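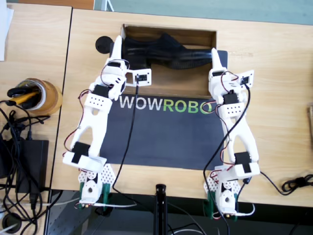 Une chaussure noire, un carton, deux bras. Le programme de ma soirée.

Fil d'actualité > Automatisation > Robots du quotidien

1/ Vous êtes nombreux à me demander si les machines sauront bientôt faire nos corvées, alors je prends le temps de répondre, avec un thé et beaucoup trop de phrases (vous me connaissez !).

2/ Mettre une chaussure dans sa boîte, on le fait sans regarder, en parlant d'autre chose. Pour deux bras blancs à pinces, c'est un vrai métier : un bout de semelle à saisir, des bords de carton à éviter, et l'autre bras à ne pas cogner.

3/ Gladys Biwott, qui a tenu longtemps la réserve d'un magasin de chaussures, m'a écrit que le pire c'était le papier de soie - et là, je crois qu'on en est encore très loin.

96 commentaires · 1 541 partages

4/ Le carton rigide, ça va encore. Il garde sa forme, il attend. Une chaussette, un torchon, un sac à moitié vide, c'est une autre histoire, et nos maisons en sont pleines.

5/ Mon avis donc, pour Victor Muli qui voulait un oui ou un non : en atelier, pour un geste toujours pareil, bientôt oui. Chez moi, dans l'entrée, avec les bottes des enfants en vrac - je garde mes deux mains encore quelques années.

6/ Si vous travaillez à l'emballage, racontez-moi le geste qui vous paraît le plus bête à faire et le plus dur à expliquer. Je lis tout, même si je réponds lentement !

53 commentaires · 3 233 partages

Rechercher un fil, un compte…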